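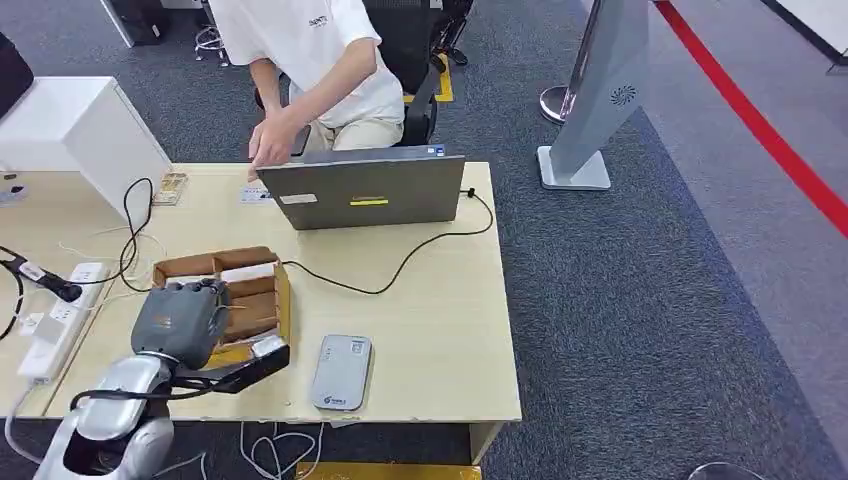

Come and help us sort out the everyday desk

Posted 2020-06-16

If you work at a desk with a laptop on it, and a cord that wanders all over the place before it gets to wherever it's going, and a few little things you keep meaning to put away, then we would love to hear from you. Halteo is looking for people who will let us pay close attention to the top of an ordinary desk for a while, and who don't mind telling us (at length, if you like!) what drives them up the wall about it.

We make paper and cardboard goods for the home and the small office, and the thing on our minds this summer is the Pasik, an open cardboard box with dividers that sits on the desktop. People have been buying it for socks and seed packets, which is lovely, but we drew it up for desks and we would like to know how it gets along there. Do you put it on the left or the right? Close to you or at the back? Does it fill up in a day and then never get opened up again, or do half the compartments stay bare because the things you own are a funny shape?

We ran a small first round in May and learned more from it than from all the months of drawing before. Most of what we learned was about cords. A laptop cord can loop right across the free half of a desk and come back toward the organizer, and once it's lying there you tend to work around it. We had spent weeks worrying about the height of the dividers and had hardly thought about cords at all, so this round has a lot more room for them.

What you would be doing

The study lasts 5 weeks. During that time you come to our workroom for four sessions, and in between you use an organizer at your own desk and keep a notebook. A few lines now and then are plenty, and nobody will mark your spelling. If you would rather talk than write, tell us and we'll call you.

A session goes along these lines. You sit down at one of our wooden desks with a laptop and some ordinary bits and pieces, and you do a little of your own work, whatever you'd be doing anyway. After a while we ask you to settle the desk the way you'd want to find it the next morning. Some people move everything and some people nudge one card over by an inch and are perfectly happy, and we are glad to have both. Then we sit down together with coffee and go over it. Plan on a couple of hours, with a good long chat in the middle.

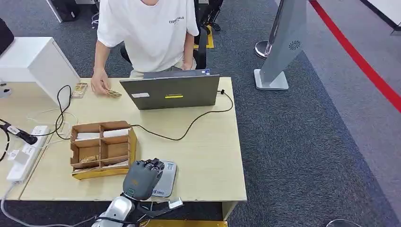 What tends to be on the desk

An open laptop, usually with its cord plugged in. A cardboard organizer with thin partitions, sometimes with something white and folded in the upper compartments and next to nothing lower down. Small pieces of cardboard that you can use or ignore. A power strip with a few things plugged into it, and white cables as well as black ones, so you'll have plenty to be annoyed by. You are welcome to bring your own clutter too, and we rather hope you will.

Who we're hoping to meet

Anybody over eighteen who spends a good part of the week at a desk. You don't need to be neat. You don't need to be messy, either, though our last group leaned neat and we would like to balance that out a bit. We'd be especially happy to hear from left-handed people, people who share a desk with someone else in the house, and people whose desk is also the dinner table. Wear whatever you like to work in. A T-shirt is fine.

Please let us know ahead of time if you need a different chair or a higher desk, and we'll get it ready before you come.

Pay and getting here

We pay $165 for each session, handed over on the day, and you keep the organizer and the notebook when the study is over. (We'd like to borrow the notebook back to copy it, if you'll let us.) The workroom is upstairs at 436 Girkau Street, over the Mnguni fabric store. The street door sticks, so give it a good shove. There's an elevator at the back if the stairs are a bother.

How to join

Write to Zuzana Koubek at the address above, or drop a note in the Halteo box by the street door. Tell her a little about your desk: how big it is, what lives on it, what you can never find. Please don't tidy it first. Zuzana reads every letter herself and will get back to you with session times, and with a few questions of her own about your cords.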